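About Giranton River Trust

Giranton River Trust restores and maintains wetland and streambank habitat in the lower Skov watershed. Our work covers three areas: removal of invasive plants, replanting with locally collected seed, and water quality monitoring. We hold management agreements for 11 sites, the largest of which is the 163-acre Tokska Marsh.

Seed is collected within the watershed, cleaned and stored by site of origin, and grown out at our nursery on Vivton Road. Plants are moved to the field once their roots hold the soil plug together. Sedges and rushes go into the lower bank, willow cuttings into the middle zone, and grasses above the high-water line. Each planting is surveyed in its first and third years. Where survival is poor, the plot is replanted or the species mix is changed.

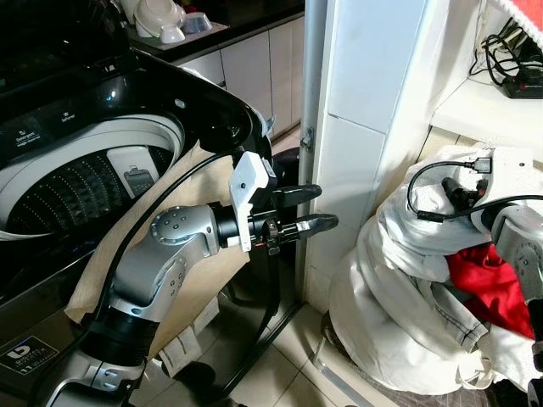

Lwazi Lekota asked at the open meeting whether the third-year survey comes too late to save a failing plot, and would have liked a check in the second year as well. A second-year check now applies to all plots below the high-water line. Results are added to the site file and can be requested from the office.

Water samples are taken monthly at fixed stations and tested for nitrate, turbidity and dissolved oxygen. Samples are also taken after heavy rain, when access is safe. Stations on the upper creek are closed in January – the track floods in most winters.

Work parties

Fieldwork is open to adults and to children accompanied by an adult. Tools and gloves are supplied. Waders are available in common sizes, but should be reserved ahead of time. To limit the spread of weed seed, boots and clothing must be clean on arrival, and boots are brushed again before leaving the site.
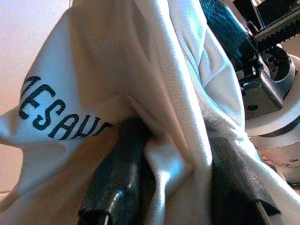 White shirt with dark lettering

Staff

Thandeka Mabaso – Director
Markos Gkikas – Nursery and seed storage
Lizelle Matlala – Monitoring and site records
Jacobus Magagula – Work parties and access

Site maps and survey forms are kept at the nursery office. Page last revised April 13, 2024.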